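Clolico Catalog Search

README, last updated 2024-02-20

Clolico is the search layer used by the Qudah parts and supplies catalog. It indexes item records, scanned data sheets and supplier notes, and lets you query all three from one box or by field. This file covers what is in the index, how to write a query, and what to do when a record doesn't turn up.

What is indexed

The current build holds 1,367 item records. Each record has up to 11 fields. The ones most people search are:

item_code: the catalog code, letters and digits with no spaces
old_code: the code used before the renumbering, if there was one
title: short name of the item
supplier: supplier name as it appears on the invoice
category: one value from the category list
notes: free text, any length

Data sheets are stored as separate documents and linked to a record by item_code. If a sheet has no item_code on its first page, it is still indexed but will only show up in full text results.

Basic search

Type a word in the box and press Enter. Clolico looks in title and notes first, then in the data sheets. Case is ignored. Plurals are matched for regular English words only, so "brackets" finds "bracket" but "shelves" does not find "shelf".

To search for an exact phrase, put it in double quotes. To leave a word out, put a minus sign in front of it with no space after the sign.

Field search

Write the field name, a colon, and the value:

supplier:Fillunent
category:fasteners
old_code:89

You can combine fields. A space between two terms means both must match. Use OR in capitals if either will do. Parentheses work, but only one level deep.

The notes field can't be sorted on. You can sort on item_code, title and supplier.

Wildcards

An asterisk stands for any number of characters and a question mark stands for exactly one. Neither can be the first character of a term. Wildcards inside quotes are treated as plain characters.

Record pictures

Pictures are optional. They are shown in the order they were uploaded, and the first one is used as the thumbnail in the results list. Captions are not indexed yet.

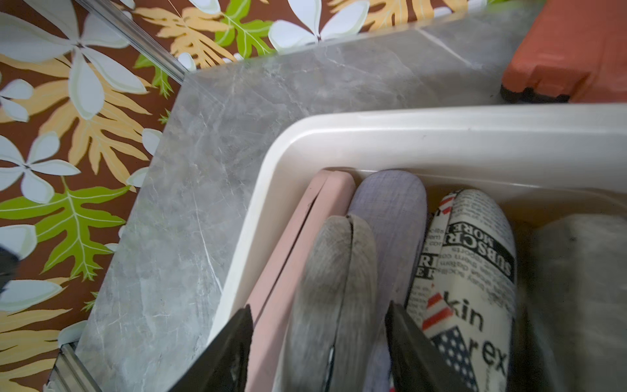
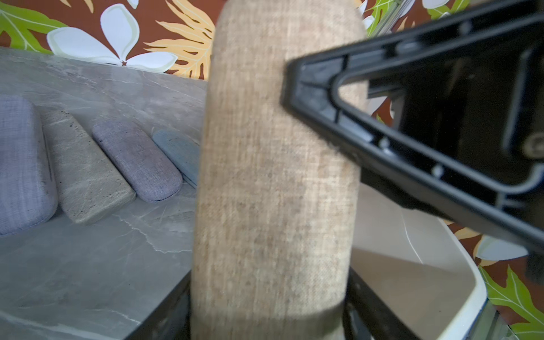

Loading new records

1. Export the sheet from Horier as UTF-8 CSV. Keep the header row.
2. Put the file in the incoming folder.
3. Run: clolico load incoming/yourfile.csv
4. Read the load report. Rows with a missing item_code are skipped and listed at the end.
5. Run: clolico reindex

A reindex replaces the whole index. Searches keep running against the old one until the new one is ready, and then the switch happens on the next query. Don't start a second reindex while one is running. The lock file is called reindex.lock and can be deleted by hand if the process has died.

Settings

results_per_page: default 10
default_sort: default item_code
fuzzy: off by default. When on, words of five letters or more will match with one letter wrong.
show_retired: off by default. Retired items stay in the index but are hidden.

Settings are read from clolico.conf at startup. Changing the file has no effect until you restart.

Known problems

Codes with a slash in them have to be quoted, as in item_code:"K/22". Without the quotes the slash is read as a space.

Scanned sheets loaded before October were run through the older text recognition and have a fair number of mistakes in them, mostly 0 for O and 1 for l. Try turning fuzzy on if you are looking for something in an old sheet.

Exporting results to CSV drops line breaks in the notes field.

The category list shows "adhesives" and "adhesive" as two values. Search for adhesive* to get both until the records are cleaned up.

Contacts

Canan Polat: index, query syntax, load errors
Carolina Esteves: record content, supplier names, category list

When reporting a missing record, include the item_code and the query you typed, copied exactly.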